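Altau 婴幼儿针织工厂参观记录

七月随采购组去了一趟 Altau 的婴幼儿针织工厂，行程半天，上午九点进厂，下午一点离开。接待人是品质部的 Orsolya Kovács，同行的还有 Tarngate 的版师 Miyuki Hamada。以下按工序整理，供后续下单参考。

一、面料仓与验布

厂内主要用料为纯棉汗布、棉氨纶罗纹和棉涤混纺卫衣布三类，成分标在每卷布的吊卡上，吊卡同时写明缸号、门幅和克重。新生儿连体衣只用纯棉汗布，爬行裤可选混纺。

验布采用四分制，灯箱照度每班校一次。疵点用红色棉线在布边打结标记，裁剪时避开。针织布验完须松布静置，时间不足的不得上裁床。现场抽看了一卷罗纹，松布记录填写完整，缸差对色卡夹在记录后面。 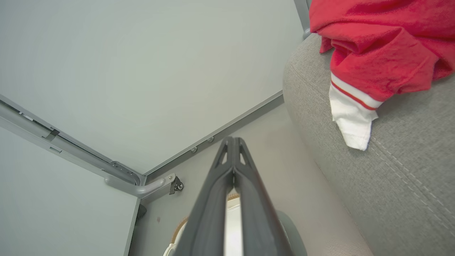

缩水率测试按洗三次、平铺晾干执行，经纬向分别记录。Hamada 问到罗纹领口的回弹指标，Kovács 答复说领口和袖口另做拉伸疲劳测试，测试后的残余变形写入面料报告，不单独收费。

二、裁剪

裁床为自动铺布、自动裁切，小片（领条、脚口、防抓手套）仍由冲模下料。铺布层数随面料厚度调整，卫衣布明显低于汗布。Hamada 带去的样版在排料软件里试排了一次，六十六码与八十码套排，布料利用率比单码排料高，但拼接处的纹路方向需要人工复核。

单款单色的最低起订量为2,000件。低于此数可以与同面料的其他颜色合缸，交期相应延长。

三、缝制

缝制车间当天开了23条线，参观的是其中生产 Kubo 系列包脚裤的一条。主要工序为四线包缝合侧缝、三针五线绷缝压腰头、套结机加固裆部。缝份一律朝外或做平缝处理，避免硬棱贴肤。洗标改为热转印，印在后领内侧，字迹耐洗要求与主面料色牢度相同。

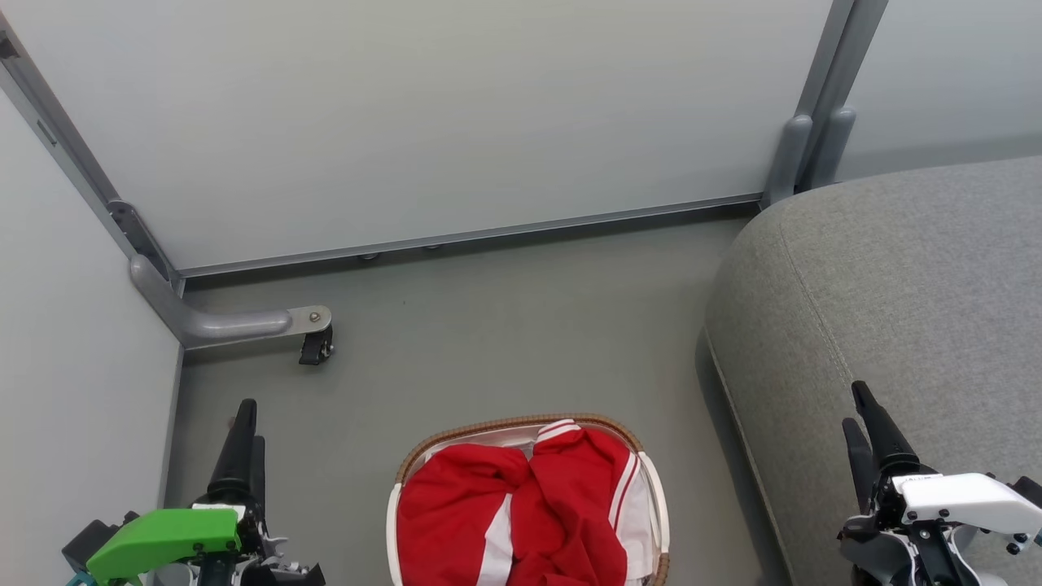
四合扣工位单独隔开。每台打扣机开机前先做拉力试验，上下午各复测一次，记录挂在机头旁。更换扣模后必须重新试验。断针管理按编号领用，碎针须拼齐后贴在登记表上，缺一截即隔离整筐半成品。这部分与书面程序一致，未见偏差。

需要改进的有两处：一是腰头松紧带裁断后没有标注批次，混放在同一个周转盒内；二是尾部剪线工位的光线偏暗，深色产品的线头容易漏检。两项已当场提出，Kovács 记入整改单。

四、检验与包装

成衣全检之后再做抽检，外观和尺寸分开判定。尺寸表中裆长、腿围、腰围放松量为关键项，任一超差即退回。检针机分两道，第二道之后的区域不允许带入任何金属工具。

包装有平折入袋和无衣架吊卡两种。防窒息警示语按销售地语言印刷，袋身开透气孔。两件装和三件装的套装由人工配色，配错是近期客诉的主要原因，厂方计划在封口前增加扫码核对。

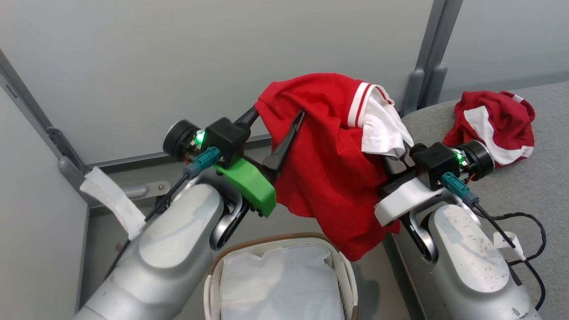
配图三：机械臂与夹爪，绿色支架上装有相机模块

五、样品间与报价

样品间存有528款封样，按月龄和品类排列，可外借，借期两周。我们挑了以下几款带回：
Ekotby 无骨缝长袖连体衣，纯棉汗布
Ekotby 高腰护肚裤，棉氨纶罗纹
Kubo 包脚爬行裤，棉涤混纺，膝部双层

报价以面料锁价三十天为准，印花另计版费。Hamada 认为护肚裤的前裆弯势偏浅，穿纸尿裤后腰头会下滑，建议后片加长再打一版。新版纸样由 Tarngate 提供，Altau 收到后十个工作日内寄出二次样。

膝部双层的爬行裤需要补做一份接缝强力报告，收到后再确认大货数量。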